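Search this site Search Enter keywords Go

The Basket Problem: Tidying a Shared Work Table
Project report by Annelies Prantl
Project partner: Gunther Baumgart 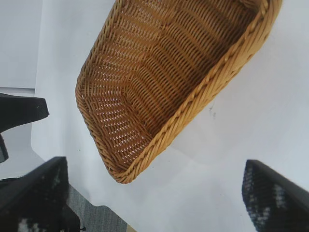

Our assignment in September was to choose one surface in daily use and make it easier to keep clear. Gunther proposed the garage of his uncle. I proposed the white table in the Gerlach study room, on the grounds that it was indoors.

Method

We split the table's usual population into things people need there (pens, chargers, the stapler) and things people had simply stopped carrying. The first group went into a woven wicker basket with a braided rim. The second went on the shelf by the door with a note. We kept this up for 18 days and checked the table every evening at 6.

Results

On the first evening we cleared 28 items off the table. On the last, 19. We had hoped for a more flattering number, and Gunther suggested a smaller table.

The basket itself did well. It is light enough to lift with one hand when the table needs wiping, and the flat base gives pens somewhere to lie down. The weave has small gaps in it, so crumbs and pencil shavings could leave by themselves. They left onto the table. We lined the bottom with a sheet of paper in the second week and recorded this as a design improvement.

The stapler went missing on day six and came back on day eleven with no staples.

What we would change

A divider would help, because chargers tie themselves to everything. We would also write the note on the shelf in larger letters. One reader took it for a free-items sign, and we owe somebody a Trikau thermos.

Gunther still wants to do the garage.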